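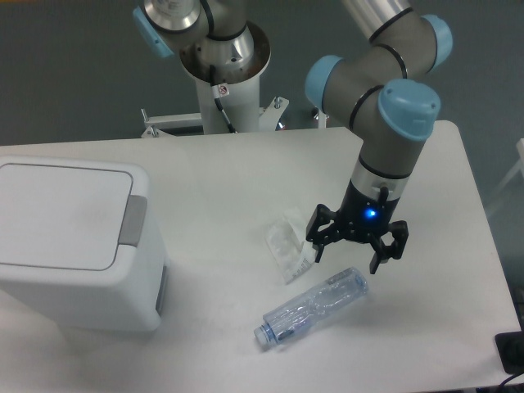 How do you find the village an immigrant ancestor came from when every census just gives the country?

Look for records made by the church or the lodge, and work through the people who stood next to your ancestor in them. Censuses were taken for the government, which only cared about the country. A priest writing down a marriage often wanted to know the home parish.

I spent most of February on this problem with my great-grandfather, whose name in America was Anton Kadrich. My mother's family always said he was "Austrian." His naturalization papers say Austria, the 1910 census says Austria, and the 1920 census says Jugoslavia. None of them names a town.

The first thing I had to settle was the spelling. I have found him as Kadrich, Kadrick, Cadrick and once as Hadrick, where an indexer took the K for an H. The church book has Kadrić, written with the accent, and I now use that for anything before he landed. I keep a plain list of every spelling and search them one at a time. The wildcard search is supposed to do this for me, but it drops the ones where the first letter is wrong.

The parish where he married has put its early registers online as page scans with no index. The marriage book for those years runs to over 700 pages. I read it in the evenings, a few dozen pages at a sitting, and found him on the left side of a page with his name at the bottom in very faint ink. In the column for place of birth the priest had written one word. I read it as Urden.

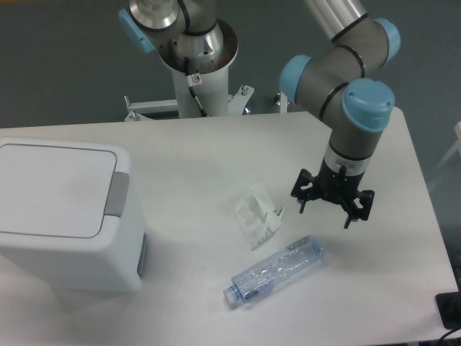 Lillberg Family History Club, Member Pages

I could not find an Urden on any map of the region that I own. Lejla Janevski, who reads the old handwriting much better than I do, looked at the scan and agreed about the first three letters. She was less sure about the end of the word. She told me to stop staring at it and read the witnesses.

There were two. One was the bride's brother. The other was a man named Lornier, and it's an odd name for that parish, so I went back through the book looking for it. He appears as a godfather four times, and in two of those entries the parents are from the same place as Anton. The priest had a fresh pen for one of them. It says Urden, and after it there is a second word, which looks like the name of a district.

With the district I wrote to Silvan Rainer, who runs a mailing list for people researching that area. His answer was that Urden was the German name for a small settlement that was later counted with its larger neighbor, and that the baptisms would be in the neighbor's books. The list has an index to those books that members typed up themselves. It has 3,321 entries so far, and 2,454 of them have been checked against the film.

There are 32 Kadrić entries. Five are boys named Anton, and two of those five were born within a year of the date he gave on his papers. One of the two died as a baby. The other has a father named Josip, which matches the death certificate, but the mother's name doesn't match at all. It could be a second wife, or the informant on the certificate could have guessed. He was a son-in-law who never met her.

I have put this Anton in my tree with a question mark beside him. The next step is the marriage index for Josip, and those pages haven't been typed yet, so I have asked for the film. If anyone in the club has Lorniers from the same district, please write to me. I have notes on that family I'm not using and would be glad to send them.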